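The Wall, Year Two

26 August 2024

I have been promising to write about the garden wall since June, and since the wall has now outlasted two of my excuses and one of my wheelbarrows, I suppose it is time.

For those who missed the earlier installments: when I bought the house in Amville, the listing mentioned "mature stonework." I took this to mean old and handsome. It meant old. The wall along the back leaned toward the neighbor's shed the way a man leans toward you on a bus when he is about to fall asleep. The quote for having it taken down and rebuilt by people who know how was more than I paid for my car, so I bought a book and a level.

The book was written for someone with a flat yard and strong opinions about sand. Chapter one told me to dig a trench. I dug a trench. Chapter two told me the trench should be below the frost line, a piece of news I would have enjoyed more in chapter one.

Then came the blocks. Dromby, the builders' yard out past the water tower, sells them by the pallet, and a pallet holds 80. I needed 155. Anyone can see the problem, but I still stood in the lot for a good long while hoping the numbers would change. The five spares now live beside the back step, where one holds the door, one holds a plant, and three hold a grudge.

Mortar deserves its own post, and may get one. All I will say is that the bag tells you how much water to add and the bag is an optimist. My first batch was soup. My second set up in the bucket while I was looking for the trowel, and I can report that a bucket-shaped piece of mortar weighs exactly as much as you fear. I have since learned to mix small and put the phone in the house.

Keeping the rows straight is the whole job, as far as I can tell. You stretch a string from end to end, and then you spend the day making sure you haven't nudged it. I nudged it on row three. Nothing looks wrong from the kitchen window. From the gate, if you crouch, row three has a little smile in it.

I now notice walls everywhere, even computer-made ones, and can no longer look at a joint without wanting to run a thumb along it.

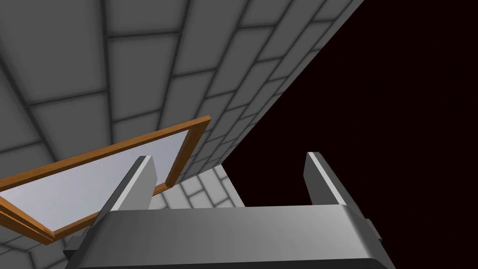
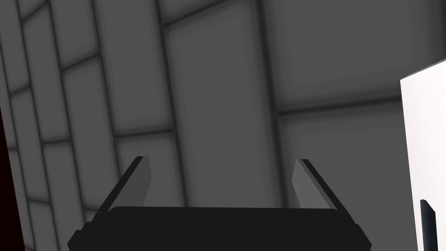
Anyway, the total. With blocks, mortar, gravel, string, a second level (the first was also an optimist) and gloves, I am in for $570, which still beats the quote by enough to let me feel smug until I count my weekends. I have decided not to count my weekends.

What's left is the cap. The book wants flat stones with a slight overhang so the rain drips clear of the face. Dromby has some in a color called Flovura, which turns out to be beige, at a price that suggests they know something about beige that I don't. There is also a place called Mahmoud on the county road with a heap of odd lengths behind the office, and I may go poke through it before the weather changes. I need 25 feet. If I come home with 24, you'll hear about it here.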